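The school for hands

In an old ferry office in Akholm, a small team is teaching a machine to tidy a table. It takes longer than one would think.

March 2019

The building stands at the end of the harbour road, between a shop for fishing gear and a bakery that closes at two. The name on the door is Sturneo, in letters so small that I walked past it the first time. Inside there is a corridor with wet coats, a kitchen with a very good coffee machine, and then a room where people spend their days putting fruit into baskets.

They do not do it with their own hands. They do it with the hand of a robot, which follows the movements of a person standing some steps away with a glove on. The person bends a finger, and the black finger on the other side of the room bends also. Every movement is recorded together with what the robot's camera sees. One such recording, from the first reach to the moment when the last thing is put away, is called an episode. The room needs to produce 3000 of them before November.

The project has the name Hela. It began two years ago as an idea about kitchens, then it was about warehouses, and now it is about tables. The people who work on it are not sorry for the change. A table, one of the engineers told me, is a place where you can fail many times in one hour without breaking anything expensive.

I had imagined something different, I must admit. When I read about machines that learn, I think of large halls full of computers and of numbers which run over a screen. The computers exist, but they are in another town, and they have to wait until this room has something to send them. What the computers eat, if I may say it so, is made here by patient people.

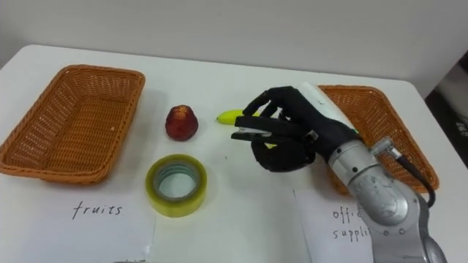 The sorting task at Sturneo: fruit goes to one basket, office supplies to the other.

The task on the day of my visit was simple to explain. There are two wicker baskets, and each has a sheet of paper in front of it with handwriting. Fruit belongs on one side. Things from the office, such as a marker pen or a roll of tape, belong on the other. A child of five understands this at once. The learning system does not understand it at all in the beginning. It receives only pictures and the positions of the joints, and from these it must find out what the movements have in common.

I asked why the labels were written by hand and not printed. The answer was that people write by hand. Later the team wants to change the words, put the papers in other places and see if the robot still goes to the correct basket. If it goes always to the left with a banana, it has perhaps learned only that yellow means left. This kind of mistake is the great fear in the room. A system can look clever for weeks, and then somebody moves a basket and it becomes clear that it never read anything.

So the operators are asked to vary. The fruit is turned, the tape is moved nearer or further, the baskets are shifted a little. There is a list on the wall with such instructions, and it has been corrected with three different pens. One line says "do not be too tidy". Another says "do not hurry at the end of the day", and it is underlined twice.

I was allowed to try it. The glove was warm from the person before me and a little too large. I thought that it would feel like using my own hand, only further away, but the feeling is more like eating with somebody else's fork in a mirror. What is missing is touch. You see the fingers close, and you believe that they hold the thing, and you do not know it until you lift. My first attempt with the marker ended on the floor. My second also. On the fourth I had it over the basket, and I was so proud that I opened the whole hand at once and nearly pulled the basket with me when I turned.

My bad attempts were kept. This surprised me, but the team explained that an episode with a failure is useful if it is marked correctly. The operator writes afterwards what went wrong: slipped, wrong basket, touched the table. Only episodes with a technical fault are thrown away, for example when the camera and the hand do not agree about the time. On the day before my visit the room had made 83 episodes, and the number was written on a board by the kitchen with a small drawing of a sun next to it. I understood that this was a good day.

The operators work in turns, and there are 4 of them. One was before a dental technician, one drove a bus, and two are students who come between lectures. The company did not look for people with knowledge of computers. It looked for people who can do the same thing for a long time and still pay attention. The former dental technician told me that her old work and this one are related, and that in both the tiredness comes first in the neck. After 5 episodes she takes the glove off, walks to the window and looks at the boats. It is in the rules that she must do so.

Each person has a style, and I began to see it after an hour. The bus driver goes to a thing in a wide curve and comes down slowly. One of the students moves straight and quick, stops just before and then corrects with the fingers. The engineers like these differences and also worry about them. Too much of one style, and the robot inherits the habits of one person. Too many styles, and it does not know which to follow. 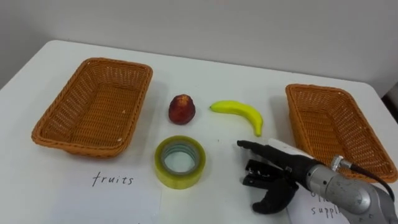

Between the tape and the banana, with both baskets still empty.

The hardest part, everyone agrees, is the moment before the touch. When I watched from the side I saw mostly these moments: the fingers near the table, half bent, the operator with held breath. A banana offers several places to grip it, and most of them are wrong if you begin from a bad angle. The roll of tape is low and lies flat, so the fingers must go down almost to the table. The little red fruit rolls away if you are not polite with it. Nobody in the room had opinions about fruit before, and now they have many. They spoke with respect about the banana and with real dislike about the tape.

The baskets were bought from Delić, a household shop in the next street, after a long search. Plastic boxes had been tried, but the light was reflected in them and the pictures changed with the weather outside. Wicker is kinder to the camera. It is also softer when a metal wrist comes down on it by accident, and I was shown an older basket which had lived through this more than once. It is used now for keys.

I asked when the robot will do it alone. In a way it does already. At the end of every week the newest recordings are sent away, and some days later a new version of the system comes back and is tried on the same table with nobody in the glove. The results are mixed. The last version, they said, took the fruit quite well and then stopped above the marker for a long time, as if it had forgotten why it had come into the room. An engineer thought that the operators hesitate there too, and that the machine had simply learned to hesitate. The operators did not like this explanation, but they went back to the recordings to look, and there was something in it.

Since then they practise the marker before each shift, without recording.

What will come of it is difficult to say. The company speaks about help in small offices and in homes for older people, where many things lie on many tables. The operators speak more about the next task, which has cups in it, and about whether the cups will have handles. There was a discussion about this in the kitchen when I left. The bus driver was for handles, both students were against, and the bakery had already closed.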